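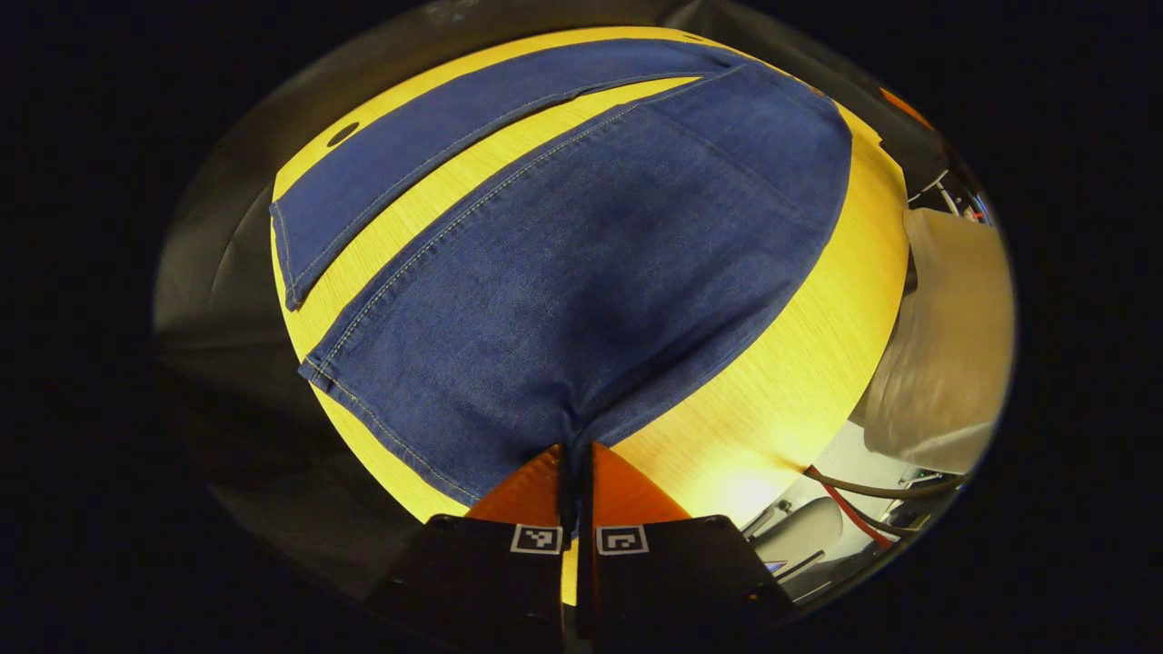 Denim on the table, gold stitching and all.

My aunt left me her ironing table, her button tin and one pair of jeans, and of the three it was the jeans that gave me trouble.

The table was easy. It went against the kitchen window, where the light comes in so yellow after lunch that you want to butter it. The button tin was easy too (it had a Grolletti biscuit label and smelled like pennies). But the jeans! They didn't fit me. They wouldn't have fit me at nineteen, and I was a skinny nineteen. They were long in the leg and narrow at the ankle, and she had hemmed them herself, because she hemmed everything herself, including once a shower curtain for a man she didn't even like.

So I did what you do. I folded them and put them on a shelf, then took them off the shelf and unfolded them. This went on until May.

You have to understand that in my family we fold. My grandmother worked 12 years in the pressing room at the Chávez laundry down in Jirnevdale, and she brought the rules home with her like other people's grandmothers brought home rolls from restaurants. Lay it flat. Find the seam. Seam to seam, leg over leg, smooth it away from you, never toward you. If you smoothed toward yourself she'd make a little noise with her teeth, and you'd start over. My aunt had the same noise. I have it now, I caught myself doing it at a stranger in the laundromat who was just balling up his towels, poor guy.

Anyway, one afternoon in May I laid the jeans out again and decided I was going to be a grown-up and sell them. There's a secondhand shop on the Plellico road that pays cash for old denim, and I had a gas bill. I got one leg where I wanted it. I went to bring the other one across, took hold of a good pinch of it, and felt something stiff.

It was in the hem. I ran my thumb along it and there it was, a flat little something, like a stay in a shirt collar. I'd folded those jeans I don't know how many times and never felt it, which my grandmother would have had something to say about.

I got the seam ripper. Then I put the seam ripper down and made coffee. Then I drank the coffee standing up, looking at the hem, and went back to it with the lamp on even though it was still broad daylight.

Four stitches and it slid right out. It was a laundry ticket, the old cardboard kind with a hole punched at one end, folded once the long way. Number 638. On the back, in pencil, in my aunt's terrible square handwriting, it said: "If you're reading this you were going to sell them."

I laughed so hard I had to sit on the floor.

There was more under the fold, smaller. "Take 90 for them. Not a penny less. And put my hem back first."

So I threaded a needle. I didn't have gold thread, and I wasn't about to use blue and have her haunting me over it, so I dug around in the button tin, and under all those buttons there was a card with just enough gold wound around it to do one hem. Of course there was. I put the four stitches back, small as I could make them, and I bit the thread off the way she always told me not to.

Then I laid everything flat again and found the seam. Leg over leg, smoothing away from me.

The woman at the shop on the Plellico road held them up to the window and offered me 70. I made the noise with my teeth. She went up to 80, and then 85, and we stood there a while, and I could feel my aunt leaning on the counter beside me with her elbows out.

I took them home. They're on the shelf. The ticket's back in the hem, too, with a line of my own added at the bottom, and I'm not telling you what it says.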